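Untangling the Home Office, One Cord at a Time

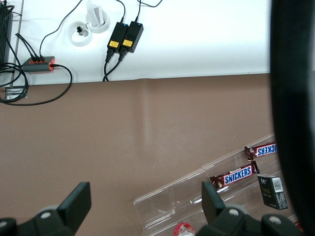

Black cables and a gray hub with orange accents on a white tabletop.

I spent most of September moving my desk from the back bedroom to the nook under the stairs, and I have opinions now! A few of you wrote in after the last newsletter asking how the move went, so here goes.

First, the nook is tiny. I measured it at 56 inches across, then ordered a desk from Evby that fit on paper and would not go around the corner by the coat closet. I ended up taking the legs off in the hallway at 11 at night (sorry, neighbors) and sliding the top in sideways. If you're buying a desk for a tight spot, measure the way in as well as the spot itself.

Then came the cords. I had been shoving everything behind the old desk for years and I truly had no idea what half of it was for. One charger belonged to a Pravard radio I gave away ages ago. Another fit nothing in the house at all, and I'm keeping it anyway, because the day I throw it out is the day I'll need it.

What worked for me was pulling every single thing out, laying it on the floor, and plugging back in only what I used that week. I wrapped a bit of masking tape around the end of each cord and wrote the name on it in pen. Not pretty, but I can read it when I'm crawling around down there with a flashlight in my teeth. The spares went into a shoebox, each one tied with a twist tie from a bread bag.

I did get talked into spending $119 on a lamp at Ernier, the one that clamps to the side of the desk. I love it. The light is soft enough for evening and I can swing it over to the shelf when I'm hunting for stamps. The cheaper Seol one I tried first kept drooping onto my keyboard, so back it went.

Still on my list: a rug, something on the wall (I keep going back and forth on a map or a calendar), and a chair that doesn't squeak when I lean back. The squeak is loud enough that my sister asked about it over the phone.

Two of you have already promised me pictures of your own desks - please send them! Messy ones are very welcome. I'd also love to hear what you do with chargers you can't identify, and whether a rug under a rolling chair is a terrible idea. I'll share the best answers next time.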